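Pukura bench notebook, hand-held gripper line
Entry: 29 December 2023
Written up by W. Kälin, with additions from Z. Carrillo marked ZC

Subject: loss of pose on the hand-held unit, trigger sticking, one pinched finger

Carrying on from the previous entry. The Minau build was left on the charger with firmware unchanged. Plan was to finish the handover set for Camacho and close the job before the break. Did not get there.

Session started normally. Unit registered against the wall reference, offset within limits, trigger travel full. Ran the short pick sequence (blocks to tray, tray to blocks) with me holding and Zyanya logging. First eight runs clean. On the ninth the pose estimate jumped sideways while the tool was being held still over the tray, then came back. No warning on the console. Logged as a glitch and continued, which was a mistake on my part.

Two runs later the same jump, larger, and this time the estimate did not come back. The jaws had been told to close on the block but the trigger did not release when I let go. The return spring pulled it halfway and it stayed there. I reached in with my left hand to free the block, the trigger let go of whatever was holding it, and the jaws closed on the tip of my index finger. Skin not broken. Cold water, entry made in the accident book, finger works.

Stopped all work on the unit at that point. Power off at the battery, label tied to the handle.

ZC: For the record, the stop procedure on the wall says battery out before hands in. We both know it. Neither of us did it. Please leave this line in.

What we looked at, in order.

1. Log. 776 pose drops in the whole session, nearly all of them single samples, which the filter hides. A normal session on this unit is under 69. Drops are bunched: almost none while the tool faces the tray, a lot of them when it is turned towards the long side of the room. Console only raises a warning after a continuous gap, so scattered drops never trigger it. Threshold needs another look.

2. Trigger. Cover off. Pivot pin has a burr on one side and there is grey dust in the slot. Moves freely for most of its travel and catches near the half-closed point if pushed slightly to the left. With the burr dressed it no longer catches on the bench. I do not regard this as fixed. The pin came from the August batch and there are more of them in the drawer.

3. Spring. Measured against a new one. No difference worth writing down.

4. Cable to the trigger encoder. Wiggled, pulled, bent. No change in reading. Encoder cleared for now.

5. Battery voltage under load. Normal.

6. Marker cube. Checked for play on its mount. There is a very small rotation if twisted hard by hand, none in ordinary use. Faces clean, print not scratched. Would not explain jumps of the size we saw, but the mount screw gets thread lock at the next service.

7. Surroundings. Repeated the slow turn with the battery in and the jaw drive unplugged, Zyanya close by on the right. The white panel throws back the ceiling lights, with one long patch of glare high up. Drops climb as the tool swings that way. With the lights over that side off, the same turn gave almost none. Repeated both ways with the same result.
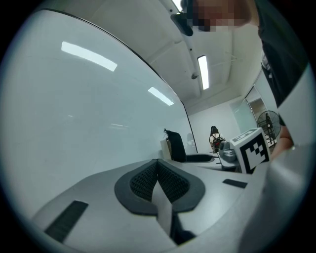 Working conclusion

Two separate faults that happened to meet. The pose loss goes with glare off the panel. The stuck trigger is mechanical and would have happened in the dark. The pinch is down to procedure: drive live, hand in the jaws.

I first wanted to blame the filter for all of it, as Raltidance had something similar last year on the older board. Replayed the log with the filter bypassed and the jump is already in the raw data. Filter only makes the small ones harder to see.

ZC: Not fully convinced on glare. We changed the lights and the exposure settled differently as well. Would like a run with the lights on and the panel covered with a sheet before we write "cause" in anything that goes to Camacho.

Agreed. Not written as cause.

To do

- Cover the panel, repeat the slow turn, lights on. (ZC)
- Pull all August pins, inspect under the glass, scrap any with a burr. (WK)
- Cycle the dressed trigger 3,000 times on the jig, jaws guarded, then strip and look again. (WK)
- Console to show the running drop count, scattered ones included. (ZC)
- Jaw drive to cut out when pose is lost for longer than the set time. Needs a proper discussion, as opening the jaws on a fault is not always the safe direction either.
- Tell Camacho the handover slips. (WK)

Unit stays labelled. Spare is not to be used for the pick sequence until its pin has been out.

Recent entries
Minau build: charger contacts and firmware hold
Tray fixture, second version
Raltidance loan board returned
Trigger encoder zeroing, short method
Wall reference re-measured

Pukura workshop notes | Internal use | Contact: bench desk | Back to top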